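Unit 7 - Containers with Sloping Walls
Handout for Materials Handling I
Khurram Dogar

This unit covers open bins used for short bar stock and blocks. Boxes with vertical walls were dealt with in Unit 6 and the notation is carried over. The recorded lecture is on the course's Vimeo page. Problem 7.4 is discussed in the second half of the recording and is left out of these notes.

7.1 Geometry

A sloping-wall bin has a floor smaller than its opening. Call the wall angle a, measured from the horizontal. A part placed on the wall slides toward the floor if tan a is greater than the coefficient of static friction between part and wall. With a at 70 degrees, all painted and bare metal parts used in the lab exercises slide freely. A part that stays up on a wall at that angle is normally held by another part or by the corner.

The floor area, not the opening area, sets how many parts can lie flat. Students often compute capacity from the opening and get a figure that is too high. For the Soomro bin used in the worked problem, the short side of the floor is 245 mm and the bars are 200 mm long. A bar can therefore lie flat across the floor in either direction, but two bars cannot lie end to end across the short side.

7.2 Resting positions of bars

For a bar in a bin of this type, three resting positions are of practical interest.

Flat: the lower face is in full contact with the floor. The bar is stable under small disturbances.

Leaning: one end or one edge is on the floor and the other rests against a wall. The contact on the wall is a point or a short line. The bar may drop to the flat position when the bin is moved.

Bridged: the bar is carried by one or more other bars. Removing the supporting bar changes the position of the upper one, and the order of removal must be planned with this in mind.

Leaning bars collect along the foot of the walls. In a lightly filled bin the middle of the floor tends to hold flat bars only, although bars that touch end to end can run from the middle out to a corner.

7.3 Floor and wall surfaces

Repeated loading wears the floor first. Scuffing reduces gloss and changes the friction coefficient, so values measured on a new bin should not be used for an old one. Measure again after each refit - the Pukberg tables give values for new sheet only.

Wear on the walls is uneven. Record it by wall and by height above the floor, using the Gestton form, page 2. Holes in the floor are recorded by position, with a note on whether the smallest stocked part can fall through or catch on the rim.

7.4 Exercise

Sketch the bin in Figure 7.1 in plan. Mark each bar as flat, leaning, bridged or undetermined from this view. State which bars you would remove first and why. Submit with the October problem set.

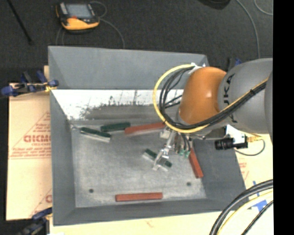

Figure 7.1. Red and green bars in a gray bin with sloping walls. Note the scuffed floor and the two round holes.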